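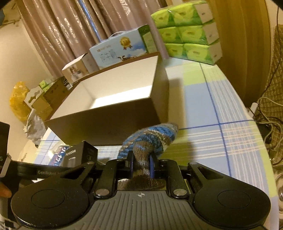

Nhi Khổng asked me, "Why must a person hold the robot's hand? Can the robot not just learn by looking at us?" She sent this question after my last page, and I think it is the best question I have received from a reader. I promised to answer it slowly, so please take your time with me.

First, think about how you learned to put on your socks. Perhaps a grown-up told you, "Open the top, push in your toes, pull." But I think the words were not enough. Somebody also put their hands over your hands, and you felt how hard to pull. After some mornings you could do it alone, and today you don't think about it at all.

A robot has a similar problem, only bigger. It has never felt a sock. It doesn't know that a sock bends, that it has a toe, that it can hang on the edge of a box. If we write instructions for it, we must write everything. "Close the fingers." How much? "Lift." How high? "Go to the box." By which way? For a hard thing like a brick, we can write such instructions and they work quite well. For a sock it is very difficult. You drop a sock on the table and it makes one shape. You drop it again and it makes another shape.

So the people who teach robots had a different idea. They do not tell. They show.

Two ways of showing

The first way is showing by hand. The teacher takes a gripper, a tool with two jaws that open and close, and holds it in her own hands. The sock in the picture is striped in blue, gray, brown and white, and the two jaws with the blue pads are squeezing it. Behind it there is an open cardboard box. Putting a sock into a box like this one is a good first lesson for a robot, as it is easy to see if it went well. The sock is in, or the sock is not in.

The tool has a camera with it. The camera sees the jaws and what is between them. Later, when a robot arm has the same kind of jaws and the same kind of camera, it will see the world in almost the same way. This answers part of Nhi's question. When you watch your friend tie a shoe, you see your friend's fingers, and you know they are like your fingers. A robot has no fingers like yours. It has two jaws. So it is easier for the robot if the teacher also works with two jaws.

Some robots do learn by looking at videos of people, Nhi, and it can help them. But a video of your hand doesn't tell them very well how wide to open the jaws.

The second way is remote control. Here the teacher doesn't hold the tool. The real robot arm does the job, and the teacher moves it from some distance. There can be a handle with buttons, or a small copy of the arm. When the teacher bends the small arm, the big arm bends too. You know this feeling if you have driven a toy car with a remote. It is the same idea, but an arm has many joints, and you must think about all of them or the elbow goes into the table.

I tried both ways at Lallow, the workshop where Ysaline Maillard teaches. With remote control I was terrible. I wanted to go left and the arm went up. With the hand tool I was better after a short time, but my wrist was tired in the evening.

What is written down

When the teacher shows the task once, from the start to the end, we call it a demonstration. It is a long word, and at Lallow they say "demo".

During a demo, the computer saves several things many times each second. It saves what the camera sees. It saves where the jaws are and how they are turned. It saves how wide open they are. Together this is like a flip book, the kind you draw in the corner of your notebook, with a little note on each page: at this moment, the teacher's jaws were here, and they were closing.

The robot then studies the flip book. To say it more correctly, a program studies it, and this program will later move the robot. It looks for a connection between what the camera saw and what the teacher did next. If the sock looks like this, move a little forward. If the jaws are on both sides of the cloth, close them. If the box is under the sock, open.

Why one demo is not enough

If I show you one time how to catch a ball, you will not catch every ball. A robot learns much slower than you. For the sock lesson, Ysaline's group collected 300 demos. Then they looked at the results, and the robot still had trouble when the sock was lying near the side of the box, so Khoa Huỳnh made eight more with the sock exactly there. This is why the number on their list is 308, which looked strange to me at first.

For a harder job, like folding a shirt, the group wants 2000. I asked Khoa if he was looking forward to it. He laughed for a long time and then he went to make tea.

The demos must also be different from each other. If the sock always lies in the same place, the robot learns only this place. Move the sock by the length of your hand, and the poor robot closes its jaws on air. The same thing happens with colors, with light, and with the things standing on the table. In a real home a table is full of things, and the cloth on it can have squares or flowers or a spot of jam. A robot which practiced only on an empty white table can become very confused at your grandmother's house. So it is good when lessons happen between boxes, bags and packs of tissues, on a plaid tablecloth, in front of a curtain. The robot must learn that the curtain is not important and the sock is.

Mistakes in the lesson

A robot copies what it is shown, also the bad things. Sơn Mạch had a habit, before he closed the jaws, to shake the tool a little bit. He did not notice it. He made 200 demos like this with a training tool named Tistilon. Afterwards the robot also shook a little before each sock, like a cat before it jumps. Everybody liked it, but it was slow, and they had to make those demos again.

From this the group made some rules for teachers. I copied them from the wall:

Move calmly. Not very slow, not very fast.
Do not stop in the middle to talk.
If you drop the sock, do not hide it. Pick it up and finish.
Keep your fingers away from the front of the camera.
Put the sock in a new way each time.
Rest your hand when it hurts.

The third rule was a surprise for me. I thought a dropped sock is a spoiled demo. But Ysaline explained that the robot will also drop socks one day. If it has never seen a teacher pick one up, it will not know what to do, and it will maybe continue to the box with nothing in the jaws, and open them very politely over it.

Then the robot tries alone

After the lessons comes the test. The teacher puts the sock on the table and takes her hands away. A person stays near the stop button the whole time. This is a serious rule, because a robot arm is strong and does not know that you are there if it was not taught so.

At Lallow the robot for the test is called Revska. I watched it with the first sock. It came down, waited, closed the jaws on only a small corner of the cloth, and lifted. The sock hung like a wet flag. It traveled to the box and fell on the border, half inside and half outside. Định Trương said, "Half a point," but the rules of the test have no half points. The second sock went in.

A game for two people

You can try this at home with a friend. You need one sock, one open box, a scarf, and two wooden spoons.

One of you is the robot. The robot holds a spoon in each hand and uses the spoons as jaws. Cover the robot's eyes with the scarf. The other one is the teacher.

In the first round, the teacher may only speak. Say "left", "down", "close". Try to bring the sock into the box. It is harder than you think, and please do not shout at your robot.

In the second round, the teacher is silent. Stand behind the robot, hold its hands softly, and do the whole job together three times. Then step away and let the robot try alone, with the sock in the same place.

In the third round, move the sock a little and do not tell the robot. Now you know how a robot feels with too few lessons.

Change places and play again. If you have a very small brother or sister, sit down on the floor for this game so that nobody falls over the box.

Some words from this page

Gripper: the part of a robot which holds things. It can have two jaws, like here, or more.
Demo: one showing of a task, from start to end.
Remote control: moving a machine from a distance.
Joint: a place where an arm can bend. Your elbow is a joint.

Nhi has already sent me her next question, if a robot can teach another robot. I must ask Ysaline first. Send me your own questions too, and please write your age, so I know how long my words can be.

Page last changed 10/18/26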